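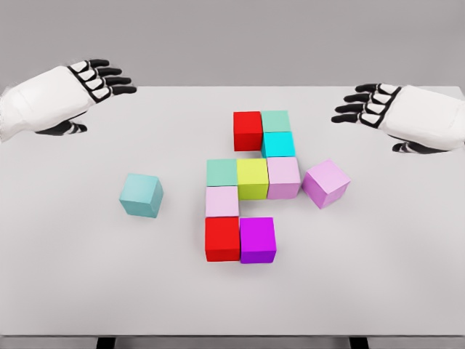 How do you compare two hand controllers fairly when you can't get enough time on the real robot?

You put both of them in charge of the same simulated pair of hands, give them the same cubes in the same starting places, and score every run by the same rules.

Pluvard releases Bernera, a free tabletop test for two-handed robot controllers

Hello from Pluvard! I'm Hsin-yi Lau, I look after the simulation side, and I've been allowed to write this one myself (thank you, and sorry, to everybody who had to proofread it). From May anyone can download Bernera, the tabletop test we've been using to compare controllers for five-fingered hands. It comes with the cubes, the layouts, the scoring, the logs from our first comparison and a rather long file of known problems.

The job we give the controllers sounds like something from a toddler's playroom. There's a plain white table and a handful of coloured cubes, and the cubes have to end up lying flat in a set shape. One of the shapes is a chunky figure 2, the kind you'd get on an old digital clock, and that's the one I've lost most of my spring to. The hands may push, nudge, drag or pick up, whatever the controller fancies. A cube counts as placed when it sits inside its square and is turned the right way, and a run stops after 90 seconds whether it's finished or not.

We picked cubes on purpose. We'd tried mugs, spoons and a very annoying teapot, and every time a run went wrong we ended up arguing about the teapot. A cube that's come to rest at an angle is easy to spot and easy to measure, and it tells you a lot about what the fingertips were doing when they let go of it.

What we compared

Two controllers went through the full set. Grosora is our own, and it plans both arms together, so the left hand always knows where the right one is going to be. Lu is the older one, also ours, written by Fung-ping Ko for a completely different job, and it runs each hand on its own with a simple rule to keep them from bumping into each other. Same arms, same fingers, same table, same friction. Each controller did 2,000 runs spread over 17 layouts, and we fixed the starting positions beforehand so that neither could get lucky with an easy table.

I'd have put my lunch money on Grosora for everything. It did win overall, and it won by a mile on layouts where the cubes start scattered across both halves of the table, where Lu spends ages having one hand wait politely for the other. But on the last little pushes, the ones where a cube is nearly home and only wants straightening, Lu was better, and better on 4 of the layouts outright! Grosora tends to arrive with the fingers bunched and shove the cube square in the middle of its face, so it goes forward nicely and doesn't turn. Lu spreads the fingers a bit before contact and gets some twist out of them.

Neither of them is much good with the thumb. Both mostly leave it hanging underneath until something has to be picked up, and when it does come in, it comes in late. We've put that at the top of the known problems.

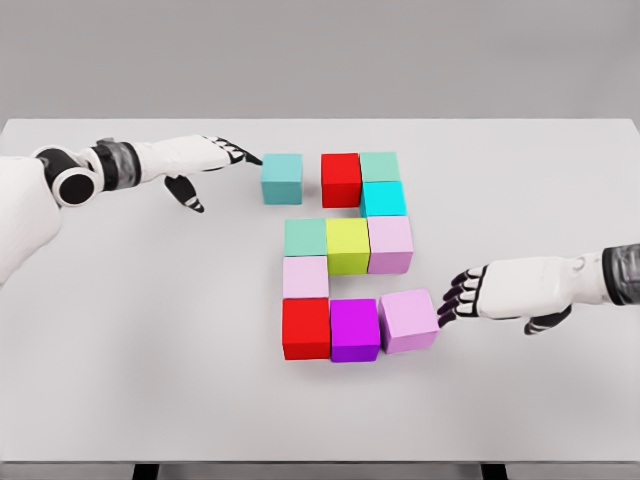 Lu was never meant to be this careful, according to Fung-ping Ko, and the finger spreading went in years ago to stop the tips catching on each other. "I'd forgotten it was there. When Hsin-yi showed me the scores I went back through the code to see what I'd done, and it's six lines with a spelling mistake in the comment."

The spelling mistake is staying in, by the way. The six lines have been copied across to a test version of Grosora, and we haven't got a full set of scores for that yet, so please don't ask me how it's doing (well, you can ask, I'll just change the subject).

What simulation leaves out

Quite a lot, and I'd like to say so in a press release before somebody says it for us. Simulated fingertips don't get dusty or worn. The table is perfectly level. The cubes don't have chewed corners, and the colours are whatever we say they are, which makes life very comfortable for the cameras. We did change the friction and the cube weight a little between runs, and both controllers coped with light cubes worse than heavy ones, since a light cube skates off as soon as it's touched. Treat the scores as a way of telling two controllers apart. They won't tell you how either would manage on your bench.

Yuk-lan Poon is working on that part now, with real hands and a set of painted blocks, using the same layouts and the same time limit. We'll publish those logs in the same format, good or bad.

What's in the download

All the layouts, with starting positions
The scoring script and a plain text guide to it
Complete logs for Grosora and Lu, failed runs included
Two camera views, one a bit closer in, which you can swap for your own
A blank controller with nothing in it, ready to fill in
The known problems file

Bernera runs on an ordinary desktop with a decent graphics card. Mine is under my desk and keeps my feet warm. If you've only got a laptop, turn the camera views off and it'll still score properly, only slower.

We'd love to see other people's controllers on the table, odd ones very much included. Send us your logs and we'll add them to the results page under whatever name you like. Hok-lam Lui checks each set by re-running a few of the layouts, so give him a little while before you chase. Please leave the cube sizes alone if you want your scores listed next to ours. Everything else in there is yours to mess about with.

For interviews, stills or help getting the thing to start, contact Cheng-en Hung at the Pluvard press desk. Mornings are best, before 11.

About Pluvard

Pluvard writes control software for robot arms and hands, and tests it. Bernera is free for teaching, research and commercial use.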